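Henora-Küchentisch — LIESMICH

Stand: Mai 2023
Kontakt: Cyprian Kołodziej, Oleck

Worum es geht

Hallo und schön, dass du hier gelandet bist! Ich wollte wissen, ob ein Roboterarm inzwischen einen Tisch aufräumen kann, so wie man es einem Kind nach dem Spielen aufträgt. Kurze Antwort: manchmal — und dann freue ich mich jedes Mal wie verrückt. Die lange Antwort steckt in den 800 Durchläufen dieser Sammlung.

Was drin ist

800 Durchläufe, verteilt auf 13 Aufgaben (Obst in die Schüssel, Flasche vom Teller nehmen, Becher umsetzen und so weiter). 96 davon habe ich als Testsatz beiseitegelegt, bitte nicht damit trainieren! Gegriffen wird Spielzeug, also Plastikobst und Puppenküchengeschirr. Dazu gibt es je Durchlauf eine Textdatei mit der Anweisung auf Deutsch.

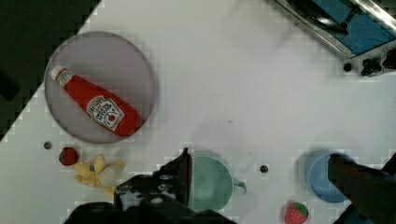
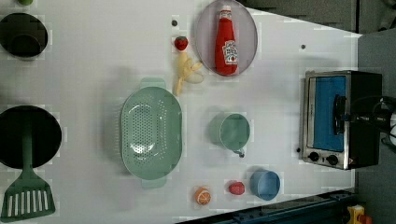

Ketchupflasche auf dem Teller, Erdbeere und Banane daneben: so sieht Aufgabe 7 in beiden Ansichten aus.

Aus Tustircombe schrieb mir Hegarty dazu, Spielzeug sei ja gut und schön, aber eine echte Banane gebe nach und ein voller Becher schwappe, und solange das fehle, würde er das Wort Haushalt aus dem Titel streichen. Habe ich gemacht, der Titel ist seit März kürzer. Ganz einig sind wir uns trotzdem nicht — ich finde, wer eine leichte Plastikerdbeere sauber greift, hat schon ein ordentliches Stück Arbeit geschafft.

Bekannte Macken

Bei 15 Durchläufen fehlt die Textdatei, die trage ich noch nach. Henkel sind schwierig, flache Teller noch schwieriger. Spülen, Wischen und Abtrocknen kommen nicht vor.

Benutzung

Archiv entpacken, liste.csv öffnen, loslegen. Fehler bitte per Mail an mich, am liebsten mit der Nummer des Durchlaufs!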